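Welcome back! If you've worked through the unpacking pages, your Drovaline ball pressurizer should be sitting somewhere level, with the lid off and the two seals still in their little paper sleeve. Leave them there for now – they pick up lint faster than you'd believe.

## 4. Your First Charge

Tennis balls go flat slowly, and most of us don't notice until a serve that used to jump off the court just sort of sits there. The Drovaline holds your balls under pressure between matches so they stay lively for longer. It won't fix a ball that has cracked or lost its fuzz, so please be a little choosy about what goes in.

### 4.1 Sort your balls

1. Drop each ball from shoulder height onto a hard floor, next to one you know is good. Set aside any that land with a dull thud.
2. Brush off grit and clay with a dry cloth. An old toothbrush is wonderful along the seams.
3. If a ball is damp, leave it out overnight. Moisture trapped in the chamber will make the felt smell, and that smell is very hard to get rid of (ask me how I know).

> **Note:** Balls sold as "pressureless" get their bounce from a thicker wall. They won't be harmed in the chamber, but they won't gain anything either, so save the space.

### 4.2 Fit the seals

1. Wash your hands and dry them well.
2. Slide the larger seal into the groove under the lid, flat side up. Work your way around with a fingertip until it stops moving.
3. Press the smaller seal over the valve stem. It should feel snug.
4. Wipe both with the Restedance cloth from the accessory bag. No oil, please, and no petroleum jelly.

### 4.3 Load and pump

1. Load up to 11 balls, letting them settle on their own. Don't push down on the top one to squeeze in another.
2. Set the lid in place and turn it clockwise until the two arrows meet.
3. Attach your hand pump and add air slowly until the needle reaches the green band. Take a rest if you need one – there's no hurry at all.
4. Unscrew the pump, cap the valve, and wait 45 minutes. If the needle has dropped out of the green, go back to 4.2 and reseat the larger seal.

> **CAUTION:** Never use a gas station air line or a shop compressor. They fill far too quickly for a chamber this size.

> **CAUTION:** Always let the air out through the valve before you turn the lid, and keep your face well to one side while you do it.

### 4.4 What about store-bought cans?

Leave a new can sealed until the day you want to play. Once it's open, the plastic snap lid keeps out dust and very little else, so move the balls into the chamber when you get home. Do hang on to the can, though. It's handy for carrying a few balls to the court.

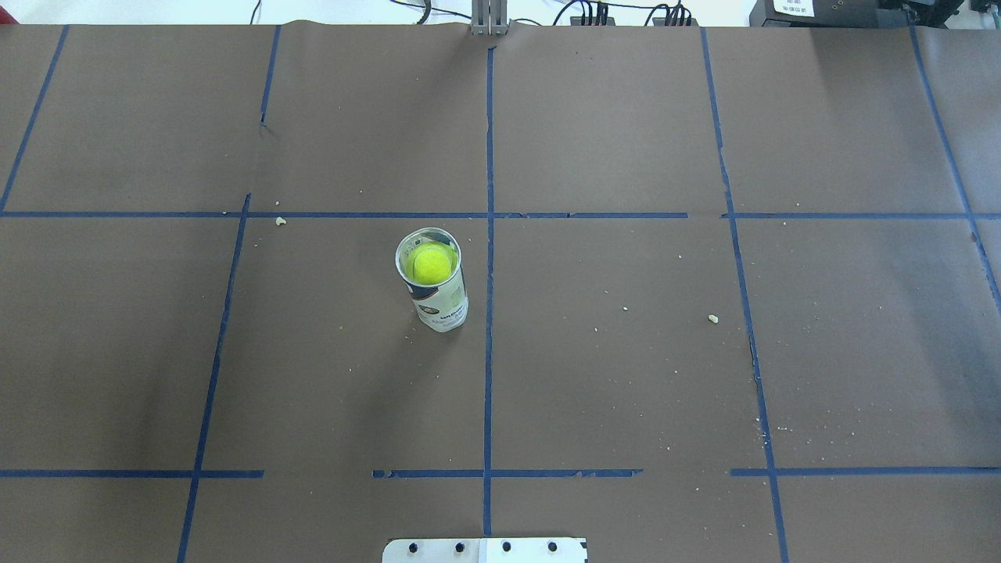
*Fig. 4: Clear plastic ball can, standing upright.*

If you'd like to label your cans by month, a strip of masking tape with "June" on it does the job nicely. Pauline Mottram, who tested the early chambers for us, rotates hers so the oldest balls always get played first, and we've borrowed the habit.

Checking the gauge is covered in Section 5, along with replacement seals.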